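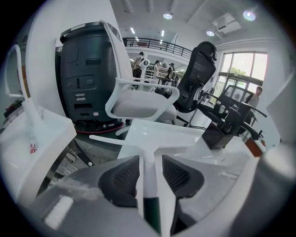

图1 手持夹爪上的相机所见。两片黑色指垫之间是白色桌面和一把白色办公椅,椅子左侧立着一台深色柱形机器。

机器人系统评价 第六讲讲义
怎样看一场演示:Plergate开放日参观笔记

本讲义修订于2021年4月2日,替换去年发的那份。旧版第三节关于成功率的段落写得太客气,请不要再引用。

一、这一讲讲什么

前五讲谈指标,谈的都是论文里的指标:有定义,有公式,有对照组,作者至少名义上要为数字负责。从这一讲开始我们离开论文,去看另一种材料,即公司和实验室在开放日上给外人看的东西。同学们毕业以后接触机器人,多半是从这种材料开始的。采购部门的人看演示,投资的人看演示,写新闻的人也看演示。论文他们未必读。

我对演示的基本态度,选过前半学期课的人应该清楚:演示能证明的事情很少,通常只有一件,就是这套东西在这个地方、由这些人操作的时候,做成过一次。连这一件有时也要打折扣。这个态度听起来刻薄,下面会说明它在参观现场具体怎么用,也会说到我自己有两处判断下得太快,后来改了。

材料是去年九月我们班去Plergate开放日的记录。Plergate做的是手持夹爪采集数据、再用数据训练机械臂的一整套流程。夹爪的产品名叫Toment,训练和部署的软件叫Fireo,主讲的展厅叫Hauksdóttir厅。带队讲解的是Kári Stougaard,后半场答疑由Hanne Þórarinsdóttir负责。两位都很耐心,这一点和他们讲的内容是否站得住是两件事,请分开记。

二、流程概要

没去的同学需要先知道他们在做什么。做法本身并不新,第四讲的阅读材料里有过类似的。

操作员手里拿着一只夹爪,夹爪上装着相机,人拿着它去完成任务,例如把杯子从桌子一头拿到另一头。相机把整个过程录下来,同时记下夹爪的开合和位姿。录够了,就用这些记录训练一个策略,再把同样的夹爪装到机械臂末端,让机械臂看着同一个视角的画面自己做。整个过程中,采集数据的时候不需要机械臂在场。Plergate把这一点当作最大的卖点,宣传册第一页就是它。

图1就是夹爪相机的视角。画面下部那一大块灰色是夹爪外壳,两边伸起来的黑色网纹表面是指垫。请注意指垫之外还能看到多少东西:桌面、椅子、那台柱形机器、上层边上的黑色栏杆、栏杆下面的几个人、右边的大窗户和窗外的树叶。镜头很广,外圈已经暗下去变黑了。策略在训练时看到的就是这一类画面。

讲解里对广角镜头的说法是“看得多,所以稳”。看得多这半句我同意,后半句留到第四节。

三、他们给的数字

宣传册上有四个数字,全文抄录如下,措辞照原样翻译:

“单项任务采集1000段演示。”
“其中200段用于离线检验。”
“在105次实机测试中,绝大多数一次完成。”
“最长连续无人干预运行320秒。”

逐条说。

第一条,1000段演示。数字本身没有问题,规模也说得过去。问题是册子没有写由几个人采集,在几个房间采集,花了多长时间。同一个熟练工在同一张桌子前坐一个下午录下来的东西,和许多人在许多地方录下来的东西,段数可以一样,价值差很远。段数是最容易报的量,也最容易让人误会。我在现场问了房间的情况,Stougaard的回答是“若干个有代表性的室内环境”。“有代表性”三个字代表谁,没有下文。

第二条,200段用于离线检验。这里要看两件事。一是这200段和其余部分怎么分开的。如果是把全部记录打乱以后随机抽,那么同一个人在同一分钟里做的两次几乎相同的动作,很可能一段进了训练、一段进了检验,检验结果自然好看。正确的分法要按人分,或者按房间分,或者按物体分,看你想声称哪一种泛化。二是离线检验究竟检验什么。预测的动作和人的动作接近,不等于机械臂照着做能把杯子放稳。误差会累积,第三讲推导过上界,这里不重复。

第三条最值得停下来。105次实机测试,“绝大多数一次完成”。既然数过105次,成功的次数当然也数过,册子却写成“绝大多数”。我见过的材料里,分母精确而分子含糊的写法非常多,凡是见到都应当场要分子。我要了。Hanne Þórarinsdóttir说详细结果在技术报告里,技术报告当时“正在整理”。这份讲义修订的时候我又去信催过一次,还没有收到。

“一次完成”也需要定义。夹起来滑掉又自己夹回来,算不算一次?人在旁边把物体摆正以后重新启动,算不算同一次?停在半空二十来秒再继续,算不算?每一种算法都有人用,都能自圆其说,所以必须写在数字旁边。

第四条,320秒无人干预。单看这句话,读者会想象系统能够连续干五分多钟的活。我在现场看到的那一段连续运行里,有相当长的时间机械臂停在原位等待下一件物体。等待期间当然没有人干预,也没有什么可干预的。要报这种时间,应当同时报这段时间里做成了几件事。只报时长,等于按坐班时间算产量。

四、现场观察

这一节按参观的顺序写,不按重要程度。

进门。Hauksdóttir厅是一间兼作办公和展示的大房间,采光很好。布置本身就是演示的一部分,这句话要记。白天的光线、干净的白色桌面、颜色分明的物体,对任何靠视觉的系统都是有利条件。我没有说他们故意挑了好天气。我说的是,如果一个结论只在这种条件下见过,就应当带着这种条件一起转述。回来以后有同学在笔记里写“系统在室内环境下工作稳定”,“室内环境”四个字把地下车库、夜班仓库和厨房都包括进去了,而我们只看过一间屋子。

采集演示。Stougaard先自己拿着Toment做了一遍,动作很慢,手腕几乎不转,每次靠近物体之前都停顿一下。然后他请来宾试。来宾的动作就乱得多,有人从侧面伸过去,有人夹住以后又改主意换了个角度。Stougaard一边看一边纠正:“再慢一点,正对着它。”来宾照做以后他点头说好,这一段可以用。

请体会这句“这一段可以用”。它意味着有的段落不能用,也就意味着存在一道筛选。宣传册上的1000段是筛选之前的还是之后的?筛选标准是什么?被扔掉的段落里有没有恰恰是将来现场会遇到的情形?慢动作、正对物体、抓之前停一停,这是熟练操作员的习惯,策略学到的也会是这种习惯。遇到只能从侧面够到的东西,它见过的例子大概不多。这是推测,我没有看到他们的数据分布,答疑时也没有得到分布图。

背景的问题。回到广角镜头。他们说看得多所以稳,理由是近处物体被手指挡住的时候,远处的墙角、窗框还能提供位置线索。对位姿估计来说这话有道理,特征点多总比少好。可是对策略来说,视野里的东西越多,可以抄近路的线索也越多。如果某项任务总是在窗户那一侧采集,策略完全可能学会“窗户在右边的时候伸手”,而训练误差不会告诉你。

拿图1来想这件事很方便。画面里有三种东西:离手近、和任务有关的;离手远、固定不动的,像窗和栏杆;离手远、会变的,像人和椅子。椅子明天可能换个位置,站着的人过一会儿就走。一个好的评测应当分别改动这三类东西,看成绩怎么变。把桌子转一个方向,把椅子全部推走,请人在背景里来回走动,都不费钱,一个下午能做完。我问做过没有,得到的回答是“日常测试中自然会遇到”。自然会遇到,和有意去改并且记下来,在第二讲里是两个不同的词,请复习。

那台柱形机器。画面左边这一台,圆顶,正面有小圆孔和一簇按钮,底座靠近地面的地方有一圈红色。单凭外形,我会说它像服务机器人,但说它是个柜子我也反驳不了。我在课上放这张图的时候,班里有一半的人脱口而出说它“正在巡逻”。一张静止的画面里看不出任何东西在巡逻。开放日上这种误会特别常见:展厅里摆着的每一件设备,来宾都会默认它在工作,并且默认它和正在讲的产品有关系。记录的时候,“看到什么”和“以为它在干什么”要写在两栏里。这次交上来的笔记,写成两栏的很少。

部署演示。机械臂装上同款夹爪,由Fireo运行,任务是把桌上的杯子放到托盘里。我们看了几轮。前面的都做成了,动作干净,和采集时Stougaard的节奏很像。后来一位来宾问能不能把杯子横过来放,Stougaard说可以试试,但“这不在今天的任务范围里”。横放以后,机械臂伸过去,停在杯子上方,手指合上又张开,重复了几下,他按了停止。

这里我要替他们说一句公道话。许多公司在开放日上根本不让来宾碰物体,能让人试并且当众按停止,已经比同行坦白。我在旧版讲义里把这一段写成“演示失败”,措辞不对。训练数据里如果没有横放的杯子,做不成是意料之中的,算不上失败,它给出的是适用范围的边界。倒是宣传册里“可处理日常杯具”的说法应该据此改窄。

操作员的位置。整场部署演示期间,停止按钮一直在Stougaard手边,人离桌子不到一臂。这是合理的安全措施,我完全赞成。但在成本计算里,他是一个人,全程在场。宣传册上比较人工成本的那张表,“机器人”一列里没有他。

五、答疑记录

以下根据我和两位助教的笔记合并,不是逐字稿。

谈到夹爪装上机械臂以后视角是否一致,Hanne Þórarinsdóttir承认安装误差会有影响,每次重新安装都要标定,标定需要多久看人。她说得很实在,我据此把原来给这一项打的分提高了。旧版讲义里我说他们回避标定问题,那是我听漏了,当时我正在翻宣传册。

谈到手持采集比遥操作快多少,她给了一个口头的倍数,随后补充说取决于任务。口头的倍数不抄进讲义,理由和第一讲一样,没有条件的倍数没法用。大家回去想一下对照应该怎么设计:同一批操作员,同一项任务,各自先练习到熟练,再计时,计时要把作废的段落也算进去。手持快是直觉上很容易接受的结论,我自己也倾向于相信。容易相信的结论尤其要有对照,不然永远不会有人去查。

谈到力的问题,即夹爪上有没有触觉或者力的测量,回答是当前版本以视觉为主。也就是说,人在采集的时候手上感觉到的东西,数据里没有。人可以凭手感知道杯子夹紧了没有,策略只能从画面里猜。对硬杯子这不要紧,换成软包装袋就很要紧。现场没有软包装袋。

谈到隐私,有同学提醒说广角相机在办公环境里会把周围的人都录进去。图1里栏杆下面就站着人,右侧窗前也有一位,被椅子挡住了一部分。Þórarinsdóttir说采集区域有告示,并且数据在内部使用。告示在哪里我没有找到,可能是我没有注意。如果将来你们负责采集,告示、同意书和画面处理要在开机之前安排好,事后补很麻烦,要把录好的东西一段一段重看。

谈到价格,他们不公开,可以单独联系。

六、怎样写参观记录

期中作业要交一份演示评估,下面的要求来自批改上一届作业时反复遇到的毛病。

先写条件,再写结果。房间、光线、桌面、物体、操作员是谁、停止按钮在谁手里,这些放在第一段。条件写不满半页,说明你在现场光顾着看机械臂了。

每一个数字后面注明来源:自己数的,对方口头说的,还是印在册子上的。三种来源不许混用。上一届有人把册子上的320秒写成了“我们观察到”,扣分很重。

把没有看到的东西也写下来。没有看到换光线,没有看到换桌子,没有看到软的物体,没有看到Stougaard离开桌边。这一部分往往比看到的部分更有用,读你报告的人没有去过现场,他最需要知道的是哪些地方还空着。

形容词请节制。“流畅”“智能”“像人一样”在笔记里一律换成可以核对的说法,例如从伸手到合上手指之间有没有停顿。上一届有一份作业通篇称赞机械臂“从容”,我读了两遍也没弄明白它到底放下了几只杯子。

照片和截图只能支持它里面有的内容。从图1可以说椅子在桌面后方,可以说有人站在远处,可以说窗外有树。说不了夹爪接下来去夹什么,说不了那几个人是来宾还是员工。注明拍摄位置也很重要,手持夹爪的视角会把近处的指垫拍得很大,拿它来估计桌子尺寸会错得离谱。

推测可以写,要标明是推测。我在第四节里关于侧面抓取的那段话就是推测,如果技术报告里的分布图证明我错了,下一版会改。

不要替对方补全。册子没写成功次数,你就写“未给出”,不要根据现场看的几轮算一个百分比填上去。几轮的百分比没有意义,填上去以后别人会当成Plergate的官方数字引用,对他们也不公平。

七、我目前的判断

手持采集这条路线值得关注。硬件简单,采集门槛低,夹爪在人手和机械臂之间通用,这几点我在现场看到了,没有理由怀疑。

至于由此得到的策略能在多大范围内工作,Plergate开放日没有提供足够的材料。我见到的是同一张桌子、同一类杯子、同一位操作员在旁边。宣传册的语气比现场两位讲解人的语气大得多,如果你们以后只能相信其中之一,建议相信现场的人,并且请他把说过的话写成书面的。

有同学在讨论课上说我对演示太苛刻,照这个标准没有哪家公司敢办开放日。可能吧。但册子上缺的那几项都是他们手里已经有的东西,分子、筛选标准、检验集的分法,加起来印不满一页纸。

八、阅读和下次安排

复习第二讲“有意改变与偶然遇到”一节,第三讲误差累积的推导,以及第四讲阅读材料中关于按人划分检验集的部分。

下一讲请把各自的参观笔记带来,原始的那份,不要誊写。没有参加九月参观的同学用助教整理的录像,录像的声音在部署演示那一段有点小,建议戴耳机。看录像的同学在条件一段里注明“依据录像”,机位以外的事情不要写。

期中作业的题目不变,评估对象可以自选,选Plergate的同学请不要直接搬用本讲义第四节的句子。助教手里有这份讲义。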